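招募：《Bava 桌面电脑机器人装配操作规范》公开评议与现场试读参与者

发布单位：Stomex 装配自动化工作组
报名截止：2026年6月30日

我们正在找一批愿意认真挑毛病的人。

Bava 是 Stomex 牵头起草的一份操作规范，讲的是用机械臂和夹爪在台式机机箱里装内存、放处理器、插扩展卡、装硬盘时，现场的人和程序应当遵守哪些做法。初稿今年2月写完，一共58条。内部评议收到133条意见，读起来非常过瘾，有的一句话就把整条打回重写，有的附了三页纸的反例。现在我们想把稿子拿到更大的范围里去，请做过、正在做或者准备做这类工作的人一起来改！

先说清楚这份规范管什么、不管什么。围栏、急停、风险评估这些安全要求已有各自的标准，Bava 只引用，不重写。它关心的是安全要求都满足之后剩下的那一大片：料架怎么摆，夹爪可以碰零件的哪里，什么时候必须停下来让人看一眼，失败了怎么记，记到什么程度别人才能看懂。这些内容平时散落在各家的作业指导书、聊天记录和老师傅的脑子里，换一个班组就要重新学一遍。

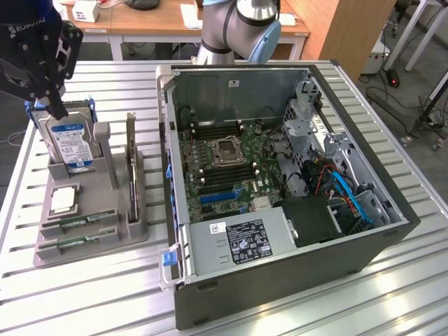 夹持位置是初稿里争得最凶的一章。第一版写得很笼统，只说“夹持力应适当，夹持面应避开敏感部位”，评议时马上有人问：适当是多少，敏感部位谁来列？第二版改成按零件逐类规定，每一类写明允许接触面、禁止接触面和取放方向。以硬盘为例，盘体竖立在料架里、夹爪从上方夹住时，外面还套着一个蓝色的托架边框，那么允许接触面究竟该写托架还是写盘体？两种写法对应的检查方法完全不同，组里到现在也没有统一意见。如果您对这种问题有话说，甚至一看就来气，那您正是我们想请的人。

料架一章相对平静，但细节很多。处理器、内存条、硬盘和扩展卡放在同一个料架上时，各个槽位之间该留多少余量，相邻零件谁先取谁后取，槽位空了之后程序怎样确认，这些都写进了条文，也都欢迎推翻。我们特别想听听自己设计过料架的朋友怎么看“先取外侧、后取内侧”这一条，它在评议中得到的支持和反对几乎一样多。

参与方式有两种，可以只选一种，也可以都报

一、书面评议

您会收到 Bava 评议稿全文和一份意见表。意见表只有四栏：条款号、意见类型（编辑性、技术性、一般性）、意见内容、建议改法。最后一栏请尽量填写，哪怕只是半句话。“这条看不懂”也算有效意见，请告诉我们读到哪个词卡住了。

评议共2轮。第一轮看全文，第二轮只看改动过的条款和我们对意见的答复。每条意见都会得到书面答复，采纳、部分采纳或者不采纳，都写明依据。对答复不满意的，可以在第二轮里再提一次，我们会安排线上讨论。

二、现场试读

试读在 Karagiannis 实训厅进行。参与者两人一组，一人按规范操作，一人拿着稿子对照，逐条判断这句话在现场能不能照着做。被操作的是一台侧放、打开侧板的台式机，机械臂、料架和零件由我们准备，您带上自己的经验就好。不要求会编程，程序由 Prodetti 项目组的同事在旁边负责运行和暂停。

试读最有意思的地方在于，纸上看着很顺的句子，到了台边常常读不下去。“确认插座区域无遮挡后方可下降”，这句话在会议室里没有一个人反对，到了现场第一组就停住了：从哪个角度确认？用固定相机，用腕部相机，还是人走过去看？三种办法看到的东西差得很远。

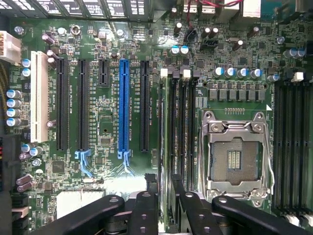

腕部相机视角：主板、扩展槽与打开的处理器插座，近处为夹爪手指

于是观察一章多了几条新内容，目前的写法大致如下，供报名前参考：

观察记录应写明所用相机的位置类别（固定或腕部），两类画面不得混在同一条记录里互相替代。

夹爪手指进入腕部相机视野时，操作员应当指明哪些区域被手指挡住，并对被挡住的部分另行确认。

插座触点外露期间，夹爪不得携带与本步骤无关的零件从插座上方经过。

内存插槽的卡扣状态应在插入前和插入后各确认一次，确认结果分开记录。

最后一条有人嫌啰嗦，也有人说救过他的主板。欢迎继续吵。

还有一条我们自己也拿不准，就是中途停顿。初稿要求夹爪在进入机箱之前先停在一个约定高度，等人口头确认以后再继续。节拍紧的产线觉得这样太慢，教学单位又觉得停一次不够。比较可行的方向也许是把停顿分成“必须”和“建议”两档，按零件类别来定，但分界线画在哪里，需要真正站在台边的人来说。

我们希望谁来报名

下面这些背景都很合适，满足任意一项即可：

做过电脑整机装配、返修或拆解，手工的也算；
操作或维护过协作机械臂、电动夹爪；
写过作业指导书、检验规程，或者参与过团体标准、企业标准的起草；
教过相关实训课，知道学员在哪一步最容易出错；
做机器人操作数据的采集或标注，对记录格式有要求；
在读学生，专业不限，能静下心来读条文。

我们很希望每个试读小组里都有一位从来没碰过机械臂的人。规范写给现场用，第一次到现场的人也得读得懂，这类读者提的意见往往让起草人脸红，然后连夜改稿。所以请不要因为“我不是专家”就关掉页面。

评议稿和意见表为中文。少量术语附英文对照，发现译名别扭请直接指出，术语表是全稿里最需要外援的部分。“夹爪”“手爪”“末端执行器”三个词在初稿里混着用，已经被批评过好几遍了，这次一定改。

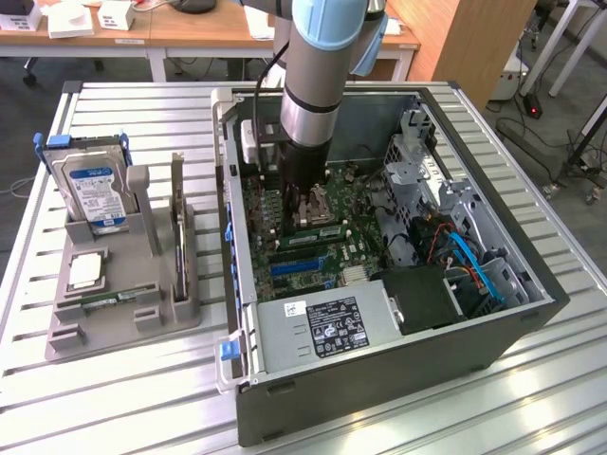

现场行为要求

参加试读的朋友请提前读完以下几点，到场后还会再讲一遍。

机械臂运行时，双手不进入机箱和料架上方。需要调整零件，先喊停，等程序负责人回应“已暂停”，再动手。

任何人都可以喊停，不需要说明理由，也不会被追问为什么。喊停会记入试读记录，作为条文是否清楚的依据，和个人表现无关。

长发束起，摘下手链、戒指和挂绳。接触主板和内存前佩戴防静电腕带，腕带由我们提供。

零件掉落以后先不要捡。停机，拍照，写记录，然后再捡。掉落记录是我们最缺的材料之一，请不要替程序“遮丑”。

对照稿子的人负责读条文，不负责指挥。如果条文本身有歧义，请照原文读出来，让操作的人按自己的理解去做，随后把两个人理解不同的地方写下来。

可以自己拍照，拍到其他参与者时请先征得同意。

报酬与署名

完成现场试读并交回记录的参与者，每人发放劳务费2000元，往返交通按票据另行报销。书面评议不设劳务费，提交过有效意见的人，经本人同意后列入 Bava 正式文本的致谢名单。同时参加两项的，劳务费照发，名字照列。

两轮评议里都有技术性意见被采纳的参与者，我们会邀请其加入起草组，参与下一版的修订。加入与否完全自愿，以后只想安静地当读者也很欢迎。

意见的版权归提出人，提交即表示同意起草组在规范文本中使用。试读记录会去掉姓名后汇编成册，发给全体参与者，Prodetti 项目组也会用它来改进自己的操作程序。如果您不希望自己的记录进入汇编，在报名表上勾选即可，不影响参加，也不影响劳务费。

怎样报名

在本页下方填写报名表，写明姓名、联系方式、参加哪一种（或者两种都参加），再用几句话讲讲您的相关经历。经历一栏不必写成简历，我们更想看到一件具体的事：哪次装配出了岔子，当时现场的规定是怎么写的，您觉得该怎么写。

现场试读还需选择可以到场的时段，并注明是否需要无障碍通道、哺乳室或其他安排。以小组形式报名的，请每位成员各填一份表，在备注里写上搭档的姓名。我们会尽量保留原有搭档，也可能为了让新手和熟手同组而略作调整，调整前会先和您商量。

报名截止后统一回复，选中与否都会收到邮件。书面评议不限人数，填表即可收到评议稿。现场试读名额有限，未能排上的朋友会自动转入书面评议，不愿意转的请在备注里说一声。

关于条文内容的疑问，请直接写进意见表；关于行程、报销和场地的疑问，请在报名表备注栏留言，由实训厅的同事回复。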